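Putbridge settles on a gray

PUTBRIDGE - After a public vote that drew more ballots than the last school board election, Putbridge has picked the color it will paint its downtown lampposts, benches, railings and bus shelters. It is gray.

It was always going to be gray. The town council decided that much last winter, when it ruled out green on the grounds that the last green had faded to something one member compared to soup. What remained was the question of which gray, and for most of the spring that question took up a surprising share of the town's free time.

Residents were given 20 shades to choose from, all supplied by the paint company Gridero and all displayed on a sheet of plywood outside the post office. By the time voting closed in August, 1,738 people had filled in a card. The winner is a shade called Cerkerar, which Gridero's brochure describes as "calm, grounded and quietly coastal." Putbridge is a four-hour drive from the coast.

"I think people will be happy with it once it's up," said Colleen Li, who ran the vote for the town clerk's office. "I have been asked whether it's a warm gray or a cool gray. I've given both answers, depending on who was asking."
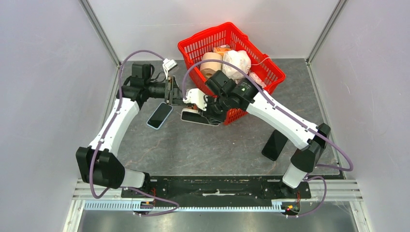 Pale gray at the sides, white at the back and dark gray with faint veining on the work surface.

The rise of gray has been hard to miss for anyone who has shopped for a couch, a car or a kitchen in the past ten years. It went onto the living room walls first, then the floors, then the front doors. The last three houses to go on the market on Mill Street were all gray outside, and the real estate listings described all three as distinctive.

At Chrysikopoulos Hardware, which has sold paint on the corner of Mill and Second since before there was a light there, gray now takes up a wall and a half. Yellow has been moved to a rack near the birdseed. The store stayed neutral during the vote, though its window did feature a pyramid of cans in a shade that went on to finish fourth.

Much of the trouble came down to light. Cerkerar looked blue before breakfast and faintly purple by 6 p.m., and it disappeared altogether against the sidewalk when it rained. Supporters of its main rival, a darker shade with a greenish cast, made the most of this in a series of letters to the paper. One letter writer asked whether the town really wanted benches that people could not find. Another replied that he had been finding benches all his life and expected to manage.

The margin was 2 votes. A recount was requested, held over a lunch hour and completed before the sandwiches were, and the result did not move. Three cards were thrown out: one marked for every shade, one marked for none, and one with "RED" written across it in red.

There was a brief dispute about that last one. The rules printed on the card said only that voters should "indicate a preference," and a resident at the July meeting argued that the voter had done so more clearly than anyone else in town. The council thanked him for his time. 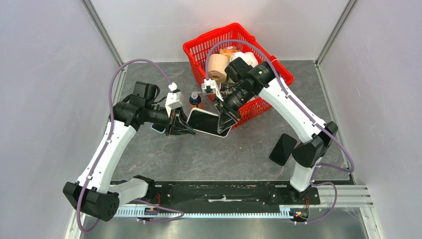
Silvery-white phone frame, gray stone-patterned tabletop, pale panel walls.

Even in the gadget aisle, where buyers could once get a phone in lime or tangerine, the choice often comes down to black, white or something in between with a long name. The same goes for the parking lot behind town hall, where Li said she spent part of one afternoon trying to open a car that was the right make, the right model and the wrong gray.

The town has ordered 800 gallons of Cerkerar. Work will start at the river end of Mill Street and move uphill, with the bus shelters left until last so that commuters can get used to the idea. The public works department has asked people not to test whether the benches are dry by sitting on them, and has put this request on signs, which are white.

Not everything is going gray. The fire hydrants will stay yellow for reasons of safety, and the bandstand will keep its three shades of cream, which were the subject of a separate vote that older residents prefer not to discuss. The horse trough outside the bank is exempt as well, being stone and therefore already finished.

Gridero has offered to hold the formula on file for future touch-ups. It has also written to tell the town that Cerkerar will be renamed in next year's catalog, along with most of the range, to reflect what the letter called a move toward warmer storytelling. The new name has not been announced. The color in the can will stay the same, and the town has been advised to keep a lid.

Residents who missed the vote can still see all the shades outside the post office, where the board will stay up until the end of the month. Someone has already added a small square of orange in the bottom corner. Li said she knew about it and had no plans to go down there with a brush.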